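Refinishing old floors vs. covering them up
Forum: Old House Talk > Floors and Stairs
372 views

derness_dan
August 7, 2021
We closed on the house in April and I've been going back and forth on the floors ever since. It's 2374 square feet total and most of the downstairs is original wood under carpet that had to be older than me. I pulled up one corner in the dining room, then couldn't stop and did the whole room (my knees are still mad). Got a quote of $2 a square foot for a screen and recoat, way more for a full sand. My wife would be happy with new carpet. I'm leaning toward sanding it myself with a rented drum sander – talk me out of it?

plumbline
Consider yourself talked out of it. I rented a drum sander once and left a dip by the front door you can feel in your socks. Use the big flat orbital kind. Slower, way more forgiving.

kincaid_porch
Disagree with plumb on this one! A drum is fine if you keep moving and start with the right grit. Orbitals take forever on old finish and you'll go through paper like crazy. I spent $134 on discs alone before I gave up and swapped machines. Practice in a closet first.

derness_dan
Ok, so that's one vote each way, very helpful, lol. We do have wood floor showing in another room too, and it's in better shape than the dining room. I'd love for the two to match but I don't know if that's realistic with different wear. 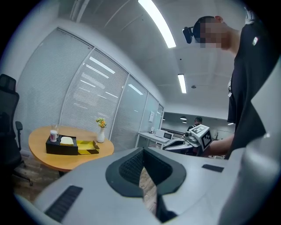 Anyway, the stain question is what's keeping me up. Do I go natural or try to darken it so the old pet spots blend in?

Rochelle Pruitt thinks you should skip stain completely. Dark floors show every crumb, and you'll be sweeping twice a day. Yes, I'm talking about myself in the third person, I've been up since four.

plumbline
Rochelle's right about the crumbs. Pet spots go pretty deep though, so I'd swap out the worst boards before you decide on color.

kincaid_porch
Or throw a rug over them and move on with your life.

derness_dan
The rug is winning right now. Calling the rental place tomorrow to see what they have.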